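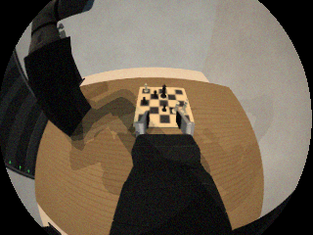
My grandmother believed a long winter could be gotten through with soup and company, and after 16 Januarys in Lellbridge I've come around to her way of thinking. The evenings here are dark by 5, and people get hungry for each other's kitchens. A small chessboard in the middle of a round wooden table, the honey-brown kind with a fine grain, is all the invitation some of my neighbors need, and I've watched a game between Maribel Alvarado and Siu-ming Shek stretch through three bowls of barley soup apiece.

Maribel plays slowly — she'll tell you it's the soup — and Siu-ming hums while he waits, old songs mostly, until somebody at the stove joins in and the bread has to go back in the oven.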